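The coffee table, finally

I moved the coffee things off the kitchen counter last week. The counter is only 95 cm long and I was chopping onions next to the machine, so something had to go. Now it all lives on the wooden table, along the far edge, and the front half stays free for whatever else I'm doing.

I didn't buy much. The capsule machine is the same white one I've had since August. The tray came from Judit Vida, who was clearing out her place in Kemberg and let me have it for 10 crowns. I wanted it for the glasses. I drink water with my coffee, and the table was getting rings on it. 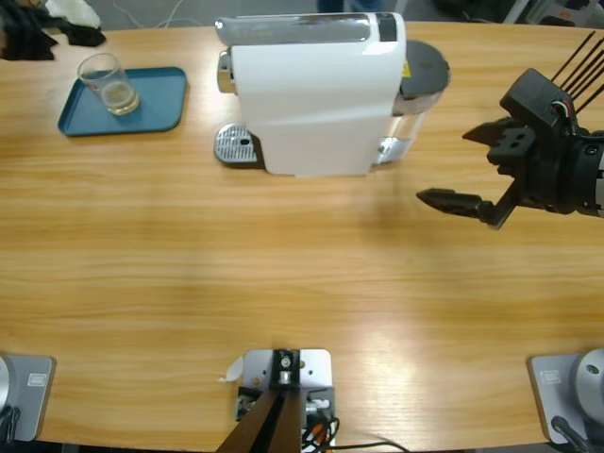 White machine, Judit's blue tray, one glass.

I put the machine with its long side to the front so the water tank ends up on the right. I fill it from a jug, and I'm right-handed. The spout is on the left, close to the tray.

The capsules still need a home. They're in a paper bag in the hall for now. Svitlana says a drawer, but the table doesn't have one. I may get a small box for them, one that holds up to 800 grams of anything, and keep the sugar in there too.

Next I have to oil the tabletop. I still have half a can left from the shelves.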